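Troro recipe cards, read me first

Hi! I typed up my grandmother's recipe cards over the winter, and this folder is all of them as one plain CSV, 2,076 rows, one row per ingredient line. I kept her spellings (she wrote "vinigar" every single time and I love it).
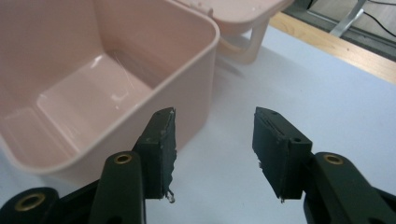

Columns are card, dish, amount, unit and note. If amount is blank, she didn't write one, so please don't guess! Thirteen cards are in Tagalog, and Angelica Malabanan translated those for me in the note column.

Use it however you like. Typos that are mine and not Grandma's, send them to me, Janelle Talavera, and I'll fix them in the July version.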